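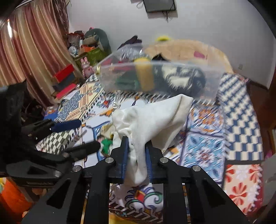

Slide 1. White cloth in the fingers, clear plastic bin behind it, bedspread underneath.

Leave it up while people find seats. Don't talk over it. When the door closes, ask for a show of hands: who has a machine at home that washes clothes? Everyone. Who has one that puts them away? Wait for the laugh, then go.

Opening. I've been coming to this Tuesday session for a while, and every time somebody tells us the laundry robot is two years out. I want to spend 30 minutes on why I don't believe it, and on what would change my mind.

Start with the cloth. A cardboard carton has the same shape every time you meet it. A shirt doesn't. Pick it up by the hem and you have one shape, pick it up by the sleeve and you have another, and half of it is hidden behind the other half. Before you can fold it you have to find a corner, and on a crumpled piece the corner could be anywhere. (Slow down here. The shop-floor people will be thinking of rigid parts.)

Slide 2. The Wirkard video. Play it once without comment. Then play it again and ask them to watch the table. Plain surface, one towel, good light, a person off to the side handing over the next towel already flat. It folds 8 towels and I have no quarrel with any of them. They're good folds. But the person handing over the towels is doing the part I'd pay to get rid of.

Say this clearly: I am not accusing Wirkard of faking anything. They showed what they showed. The headline writers did the rest.

Slide 3. What a bedroom has in it. 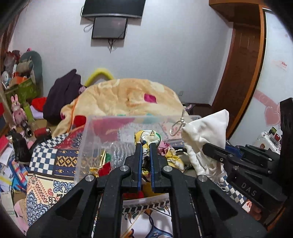 My complaint about most demos is that they begin after the mess has been dealt with. At home the thing you want is touching three things you don't want. A printed cloth lies on a printed blanket and you have to decide where one stops. Clear plastic is worse: the machine sees the contents, may or may not see the wall, and the wall wins. Add a string or a loose cable and you've got a snag.

If someone asks about two grippers: yes, two hands help a lot with cloth. They also give you two things to bump into the bin.

Slide 4. Shop floor. Brernine put a kitting cell in last November. Sorting fabric covers into bins, one product, fixed lighting, bins bolted down. Around 1100 covers a shift when it runs well. It stops when two covers cling together, and then a person walks over and pulls them apart. I asked how often and got a shrug. Still, it earns its floor space, and I'd buy it before I'd buy anything for my house.

Slide 5. Four questions to ask a vendor. Read them out, the back row can't see the small type.
Who set up the pile?
How many tries did we not see?
What happens when it drops one?
Can I bring my own laundry?

Viklund said yes to the last one and I give them credit for it. My bag went in and 4 pieces came out folded before they called time. Encombe never wrote back.

Slide 6. What would change my mind. An unsorted basket, a bed with stuff on it, a box to put things in, no helper, and an hour on the clock. I don't need it to be fast. I need it to finish while I'm out of the room.

Questions. If time is short, skip the Brernine clip and go straight to the vendor list.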